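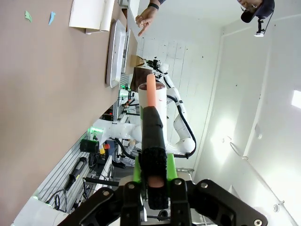
Attachment 1: wrist camera, pink cylinder held between the fingers, white container beyond, second arm behind it

Place motion rejected with START_STATE_IN_COLLISION while object is in gripper

Status: Resolved
Component: Lular planner / Quan segmentation node
Site: Pultholm, two-arm cell
Reported by: Sanne Van Damme
Assigned to: Ánh Hứa
Opened: September 21, 2026

Description

After a successful grasp of the pink cylinder, the place request to the white container is rejected by the planner before any trajectory is computed. Lular returns START_STATE_IN_COLLISION. The arm holds position and the gripper stays closed. After 60 s the task supervisor times out and requests operator recovery.

The failure shows up on soft, narrow objects held upright in the fingers. Cardboard boxes and the other rigid parts in the test set are picked and placed without errors on the same build.

Expected: the held object is attached to the gripper link, removed from the world model, and the place motion is planned with the object as part of the arm.
Observed: the object is attached to the gripper link and is also present in the world model as an obstacle. The two copies overlap, so the start state is invalid.

Steps to reproduce

1. Start the cell with the default dual-arm configuration.
2. Run the pick task on the pink cylinder.
3. Wait for grasp_state to change to HELD.
4. Send the place task with the white container as target.
5. Check the planner log.

Log excerpt

[supervisor] grasp_state: CLOSING -> HELD
[scene] attach object=cyl_pink parent=gripper_link
[scene] remove world object=cyl_pink: ok
[quan] new cluster id=obst_a points=1,789 source=wrist_cam
[scene] add world object=obst_a
[lular] validate start state: contact cyl_pink / obst_a
[lular] plan rejected: START_STATE_IN_COLLISION
[supervisor] place: waiting for valid plan

Comment, Sanne Van Damme

The first thing I suspected was the second arm, as it shares the workspace and its elbow comes close to the target region. I moved it to its park pose and repeated the test. Same result, same contact pair. The contact is always between the attached object and the new cluster, never between the two arms.

I also tried the following:
Clearing the world model by hand before the place request. The plan succeeds if the request arrives before the next perception update, and fails otherwise.
Disabling the wrist camera as a source. The plan succeeds every time, but the rim of the container is then only known from the fixed camera, and the final approach is too inaccurate to use.
Raising the collision padding tolerance. No effect. The overlap is far larger than any padding value.

Please keep the wrist camera as a source in any fix.

Comment, Ánh Hứa

Thanks, the contact pair narrows it down. The world model removes the object correctly and Quan adds it back one update later under a new id. The question is why the self filter does not discard those points.

The self filter renders the gripper mesh from the current joint state and drops all depth points inside the rendered mask. Attached objects are supposed to be rendered in the same pass. Can you record the mask topic together with the color image at the moment of failure? Attachment 1 is color only. In it the tip of the cylinder is past the ends of the fingers, and I would like to know whether the mask goes that far.

Comment, Sanne Van Damme

Mask topic recorded and uploaded to the ticket folder. The mask covers both fingers and the bracket, plus a short section of the cylinder between the fingers. It stops at the fingertips. Everything above them is left in the cloud, and the remaining points match the cluster in the log.

Comment, Ánh Hứa

Confirmed, and reproduced in replay. There are two separate faults.

Fault one. The attached object is rendered with the shape estimated before the grasp. For the cylinder, this estimate is made while it is lying down, and the long axis is stored in the table frame. On attach, the shape is parented to gripper_link but the rotation is not applied. The rendered cylinder therefore lies across the fingers when the real one points out past them. Boxes hide the error: their extents are close enough in all axes that the mask still covers them.

Fault two. Quan has no check for clusters that begin at the edge of the self filter mask. A cluster that touches the mask and moves with the gripper is almost certainly part of the held object, but it is passed on as a static obstacle.

Fault one is the root cause. Fault two makes it fatal for planning — a small error in the mask should not be able to block the arm.

I ruled out timing. The joint state is published at 1,000 Hz and the interpolated pose at the image timestamp agrees with the recorded one. The wrist camera extrinsics are also fine. The finger outlines in the mask line up with the fingers in the color image.

Proposed change

scene_manager: apply the table-to-gripper rotation when the object shape is attached.
quan: clusters adjacent to the self filter mask are held back while grasp_state is HELD, and released if they stay fixed in the world frame while the gripper moves.
quan: new parameter held_margin_mm, default 5, grows the mask around attached objects only.

The margin does not apply to the fingers. Growing the finger mask would remove points on the container rim during the final approach.

Comment, Sanne Van Damme

Patched build installed on the cell. The place plan is accepted on the first request. Repeated with the second arm parked and with it in its working pose, no rejection in either case. The container rim is present in the world model throughout the approach.

One side effect: with the gripper stationary, a real obstacle that touches the mask edge is held back until the arm moves. The fixed camera covers this in our cell. A site with a wrist camera as its only source would not have that cover.

Comment, Ánh Hứa

Agreed. I added a startup warning for configurations where the wrist camera is the only depth source, and opened a separate ticket for a proper solution. The same change has been sent to Bemum, who run the older scene manager and will need to set held_margin_mm by hand.

Open item: the shape estimate is still rigid. A soft object that bends after the grasp can leave the mask by more than the margin. Tracked in the follow-up ticket.

Resolution: fixed in scene_manager and quan, merged to the release branch. Replay of the failing recording added to the regression suite.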